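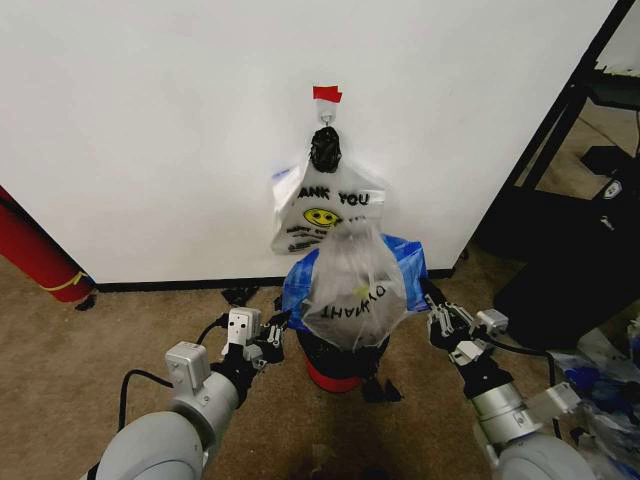

Oddur Eskildsen has opinions about trash, and he'd like you to know that he came by them the hard way. "I used to buy the proper liners," he says. "The ones on a roll, with the drawstring. Then I opened the cupboard under my sink and a whole winter of shopping bags came down on my feet."

We are talking in February, at four in the afternoon, over coffee he has already apologized for twice. Eskildsen looks after the supplies at Murnari, a small shared workroom where he is officially in charge of tape. Bags came later, mostly through neglect on everyone else's part.

His system, if you want to call it that, has two halves. One is a small can on the carpet, lined with whatever plastic bag comes to hand. The other is a hook.

"People hear 'storage' and they go to a store," he says. "They come home with a dispenser. I owned a dispenser. It was a Bivel, it held 375 bags according to the box, and it gave them back one at a time when it was in the mood."

The hook is the stick-on kind. Bags go up by the handles, gathered and knotted. I ask whether the knot isn't a nuisance when you need a bag in a hurry.

"Who needs a trash bag in a hurry?" he says, and then thinks about it. "Well. Fish."

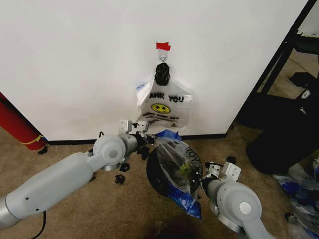

He is firmest on the subject of relining. Full bag out, new bag in, edges folded well down over the rim, and then you look at the floor, because a small can always sheds a little. "You pick up the bits before you fit the new bag. I've explained this to grown adults with degrees."

Grocery bags do have their drawbacks. They're thin, they have a talent for splitting at the bottom, and the handles never quite reach around anything. Eskildsen concedes all of it. He doubles up when there's anything damp involved and won't put glass in them at all.

He once tried to work out how many he had used since moving in and got to 1283 before losing the notebook. "Probably in the trash," he says. "In a bag."
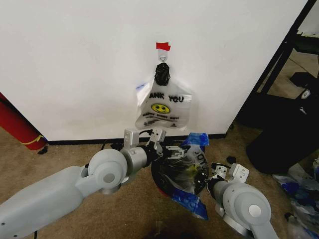
*Tied at the handles and hung on its hook, smiley side out.*

I ask about the cheerful printing. Does it wear on him, being thanked by the wall all day?

"It's more than I get from the rest of the building," he says, and goes to see about more coffee.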